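Surell Small Drum Set – data card
Tuesday, May 27, 2025
By the Surell maintainers

## What is in it

2,000 short recordings of one small red drum on a pale tabletop, with drumsticks and a white tray. After checking, 1,798 were kept. The rest had labels that two readers could not agree on, and we would sooner lose them than guess.

The drum has an off-white head held down by a ring of gold-coloured studs, and a silver-coloured fitting with a ring on the front of the body. The seller, Kesudwood, called it "concert quality". We doubt that. It is a small drum and it sounds like one.
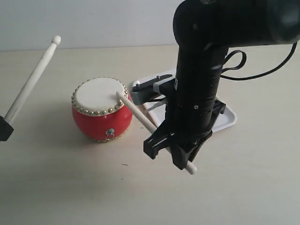
## Labels

Each recording carries one of these:

- `stick_on_tray`
- `stick_lifted`
- `tap_head`
- `tap_rim`
- `stick_returned`

Treat `tap_rim` with suspicion. On a drum this size the studs start where the head stops, and a tip can touch both. 28 recordings were relabelled from `tap_rim` to `tap_head` in February, and another 23 are still argued over. They are marked `disputed` in the index file.

There is no label for rhythm. An early draft had one, borrowed from the Mrema list, but it called any two taps a rhythm and we dropped it.

## Layout

The tray goes beside or behind the drum, and the sticks go back in it between recordings. The wall is plain. People have asked for busier backgrounds – we are not convinced they would help anyone studying where a stick lands. 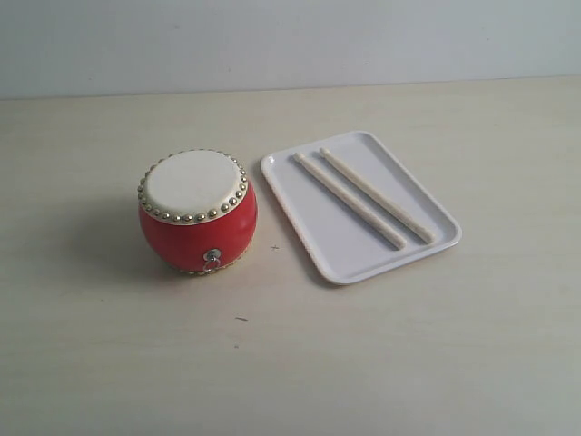 Can I use the set to judge how hard the drum was struck?

Only very loosely. There is no force reading, and loudness changes with where the tip lands. The Sundidico notes claim that three grades of strength can be heard. We tried to repeat that and could not.

## Known problems

- One drum only. Results may not carry over to a larger one.
- File names before February use a different numbering.
- Sound starts late in a few files; see `late_audio.txt`.

Contact: use the Surell issues page | © 2025 Surell | Back to top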